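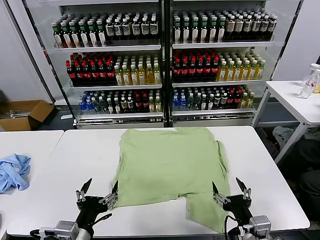
Re: Trorneck shirts, are they worth it?

16 Jan 2022

Qusai Hakim wrote:
> Has anyone here bought the Trorneck tees? The site says the cotton is
> "pre-shrunk for life" and will outlast 128 washes. I'm tempted by the
> 2-pack, but my last Skuster shirts went baggy at the neck by spring
> and I'd like to stop buying shirts every year.

Qusai,

I'd hold off. I have read that page three times and I still can't find out who did the washing, at what temperature, or what "outlast" means. A shirt with a hole under the arm is still a shirt, I suppose.

"Pre-shrunk" is the other one that bothers me. Plenty of pre-shrunk cotton shrinks some more once it meets a dryer, and "for life" doesn't tell you whose. If they meant it, they'd print a number for length and a number for width and offer your money back.

The Rokero shirts people raved about on this list last year had the same kind of talk on the tag. I bought one in a medium. By January it fit like a medium that had been sat on: wider, shorter, side seams creeping around to the front. I wrote to them and got a coupon.

What I do now is dull. Cold wash, inside out, flat on a table to dry, then fold. My plainest shirt came from the Abu Hammour shop, no claims on the label at all, and it's still in the rotation.

If you do order, measure one from shoulder to hem before the first wash and again after 18. Post both numbers here, good or bad. I'd be glad to be wrong, but I'm not paying to find out.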